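Property Standards > Inspections > Residential Interiors
2026-04-04
By Elspeth Crichton, Inspections Office
Home | Forms | Guidance | Archive | Contact

Interior Inspection Checklist with Comments: Floors, Doors and Passageways
Halano Court, ground-floor unit, between tenancies

Purpose and scope

This checklist records the condition of floors, doors, thresholds and passageways in the unit named above. It is completed before a new tenancy begins and is kept with the property record. Electrical installations, gas appliances and the roof are covered by separate forms and are not considered in these comments.

The inspection was carried out by Rawiri Sutcliffe and reviewed by Elspeth Crichton. Items are marked Satisfactory, Attention or Not Applicable. An item marked Attention must be closed in writing by the property manager before keys are released. The unit has a floor area of 1,343 square feet.

Section A. Floors

A1. Floor surfaces are even and free of raised edges.
Marked: Attention.
Comment: One board near the bedroom closet lifts slightly when stepped on. The edge could catch a shoe or a walker. The board is to be fixed down and the area checked again under load. The remainder of the bedroom floor is sound.

A2. Wood flooring is free of splinters, open joints and loose blocks.
Marked: Satisfactory.
Comment: Joints were checked by hand along the walls and across the main walking line. The finish is worn near the window but remains intact. Tenants are to be reminded that wax polish is not permitted on wood floors in this building. It makes the surface slippery and interferes with later refinishing.

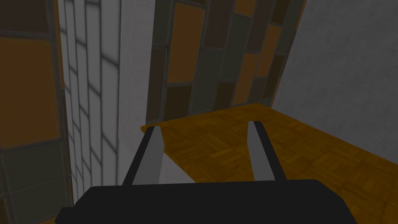 Item A2. Parquet floor in an interior corner, low light.

A3. Corners and wall edges are clear of debris and stored items.
Marked: Satisfactory.
Comment: No items were left behind by the previous tenant. Baseboards are secure on all walls.

A4. Lighting is adequate for a person to see changes in floor level.
Marked: Attention.
Comment: The hallway fixture has a working lamp but the output is low. A brighter lamp is to be fitted within 14 days. The inspector also recommends a second switch at the far end of the hallway, so that a person does not have to cross it in the dark. This recommendation is advisory and does not prevent release of the keys.

A5. Rugs and mats supplied with the unit have non-slip backing.
Marked: Not Applicable.
Comment: None supplied.

Section B. Doors and hardware

B1. Each interior door opens fully and stays where it is left.
Marked: Attention.
Comment: The bedroom door drifts closed when released from a half-open position. The upper hinge is to be adjusted. If the drift continues, the frame should be checked for plumb before any material is planed from the door.

B2. Lever handles return to the level position and are firmly attached.
Marked: Satisfactory.
Comment: All levers were operated 20 times each. None loosened. The Dalon latch sets installed in December are performing as expected, and the spare parts are held in the manager's office.

B3. Doors can be opened from the inside without a key or tool.
Marked: Satisfactory.
Comment: The bathroom privacy lock releases from the outside with a coin, as required by the building rules. The manager should show this to the new tenant at move-in.

B4. Gaps at the hinge side do not present a finger hazard.
Marked: Attention.
Comment: The application for this unit lists two children under five. Finger guards are to be fitted on the hinge side of the bathroom and bedroom doors. The Altum guard, in the full-height version, is approved for this building. Half-height guards are not accepted.

Section C. Passageways and thresholds

C1. Doorways are unobstructed when the door is open.
Marked: Satisfactory.
Comment: Every doorway was measured with the door at 90 degrees. No furniture is to be placed within the swing of a door, and this condition is written into the house rules given to each tenant. 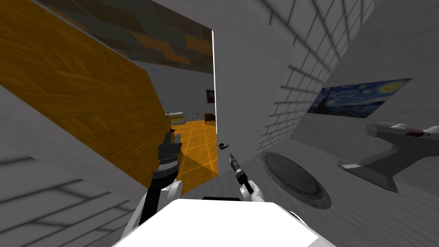
C2. Changes of flooring material are level or fitted with a transition strip.
Marked: Attention.
Comment: The strip at the kitchen entrance is fixed at one end only. Both screws at the other end are missing. The strip is to be refastened with countersunk screws; adhesive alone will not be accepted. Mr. Sutcliffe has placed tape over the loose end as a temporary measure.

C3. Tile floors are slip resistant and grout is complete.
Marked: Satisfactory.
Comment: Grout is complete in the bathroom and kitchen. Tile was tested both dry and damp with the standard pad. Cleaning products that leave a film should not be used.

C4. The route from the bedroom to the main exit can be walked without turning sideways.
Marked: Satisfactory.
Comment: The route was walked in both directions, once with the lights off and a flashlight in hand.

Corrective work

Work arising from items A1, B1, B4 and C2 has been assigned to Khaemba Maintenance. The quoted price is $138, excluding finger guards, which are drawn from stock. Florencio Sotomayor will arrange access. The lamp under item A4 will be replaced by building staff.

The contractor is to sign against each item separately. A single signature for the whole list will be returned. Where a repair cannot be made as described, the contractor must contact the Inspections Office before using another method.

Reviewer's comments

The form is complete and the markings are consistent with the comments. Item B1 was left open at the previous inspection as well, and the property manager is asked to state in writing why the hinge was not adjusted at that time. Item A4 may be closed by a note from building staff. All other Attention items require a return visit by an inspector.

Distribution: Property Manager; Khaemba Maintenance; unit file.

Inspections | Tenancy Forms | Report a Repair | Back to list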